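Brancher et poser un hub USB sur un plan de travail
Fiche rédigée par Obadia Mbwambo, mise à jour en mars

Il faut un hub USB de forme allongée, les câbles des appareils à relier et une surface plane bien dégagée devant soi. Essuyez la surface, puis posez le hub sans rien brancher.

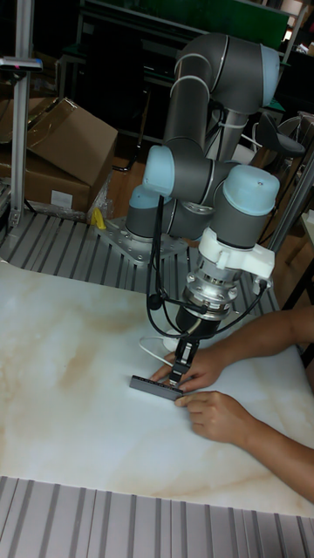 L'orientation se choisit avant les branchements. Tournez le côté des ports vers les appareils utilisés tous les jours, et gardez le dessus visible. Une barre longue et étroite peut très bien rester en diagonale sur le plateau, comme la gris foncé avec sa rangée de petits repères clairs sur le dessus. Les câbles partent alors sans se croiser.

Étape 2 – Tenir le boîtier
Un boîtier léger glisse dès qu'on force sur une fiche. Maintenez-le à plat et poussez dans l'axe du port.

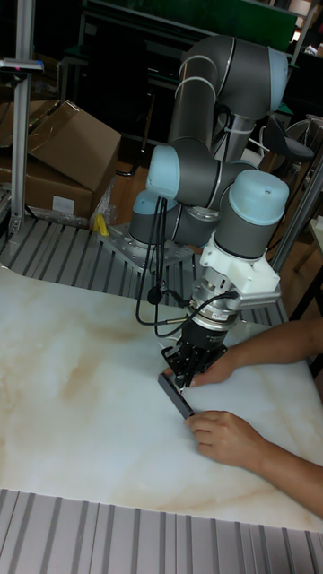 Une main vers le haut de la pièce noire, l'autre contre le bout inférieur.

Étape 3 – Brancher
Commencez par le câble qui va à l'ordinateur, puis ajoutez les appareils un par un. Attendez que chacun soit reconnu avant de passer au suivant. Prenez la fiche par sa partie rigide, jamais par le fil.

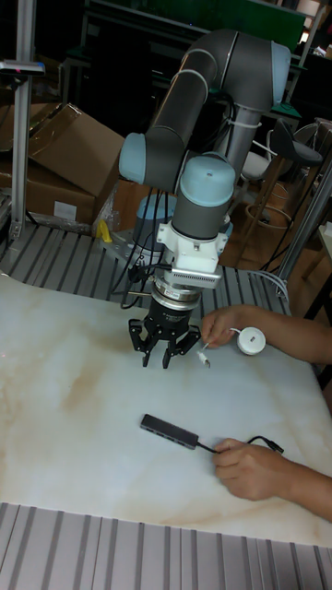

Peut-on relier un disque dur externe à un hub sans alimentation ?
Tout dépend du disque : un modèle gourmand demande un hub avec son propre bloc secteur.

Étape 4 – Fixer
Débranchez tout et retournez le boîtier pour coller deux pastilles adhésives.
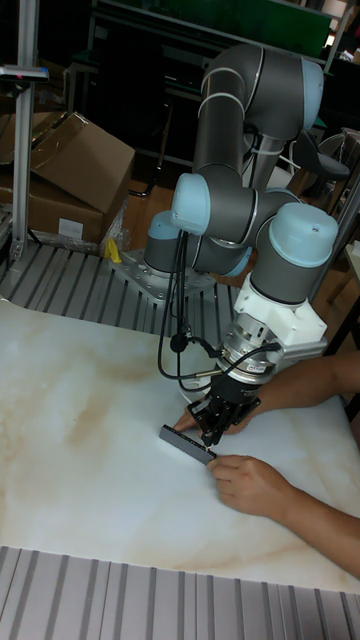
La position définitive se règle à la main, avant d'appuyer. Reculez un peu, vérifiez que les câbles arrivent sans tension, corrigez si besoin. Gardez les mains aux deux bouts, la gauche sur l'extrémité de la pièce et la droite sur le marbré du plateau, côté opposé. Appuyez ensuite quelques secondes – les pastilles Biston tiennent mieux après une nuit – et rebranchez le lendemain.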